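Review: Girbridge demo recording kit, one month in
Posted in November by the Hatura bench blog
46 shares | 32 comments

I bought the Girbridge kit because I was sick of writing my own recording scripts. We're teaching an arm to do PC assembly, processor and memory mostly, and the learning side is only as good as the examples you feed it. For two years our examples came out of a pile of Python that only ran on one laptop (mine, sadly). So when the kit showed up — fixture plate files, mounting hardware, recording software and a foot pedal — I cleared the bench that same afternoon.
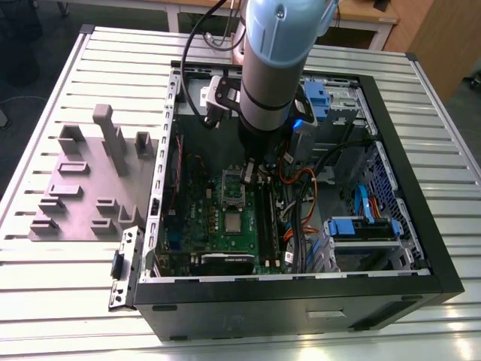 The pedal is the best thing in the box. Tap once to start an episode, tap again to save, hold to throw it away. With the old setup I had to reach for the keyboard every time, and by episode 30-something I'd be saving junk just to avoid the mouse. CPU work is where it pays off, when the arm is reaching down into the tower with a square silver processor or heat spreader on the board and the socket right there beside it, and you really want both hands and your whole brain on the controls. I got 400 episodes in the first week, and I kept 402 in total before I stopped to train anything, so yes, week two was mostly me fiddling with settings!

The plate files are good too. You print them yourself and they took forever on our machine, but the holders come out stiff and parts go back to the same spot after every reset. My one gripe is that the files are locked to one layout. I wanted to shift a few holders over and ended up redrawing the thing. 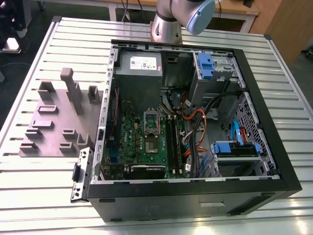 The software, which they call Flinuvlow, is where I get grumpy. Playback is great — scrub through an episode, trim the dead time at the ends, tag it and move on. Exporting is slow and the progress bar lies. It also insists on a task label before it lets you record, and the label box forgets what you typed last time, so I have a folder full of "cpu seat", "CPU seat" and "cpu seatt". Please just add a dropdown.

I also tried the Hồ add-on, the one that flags episodes where the operator hesitates a lot. It's fun for a day. Then I noticed it was flagging all my most careful runs, and those are the ones I want to keep, so I turned it off.

Would I buy it again? Yep, for the pedal and the playback. If you already have a decent recorder, get the pedal by itself and spend the rest on more hours at the bench. I'll update this when the next software release lands, supposedly with faster exports.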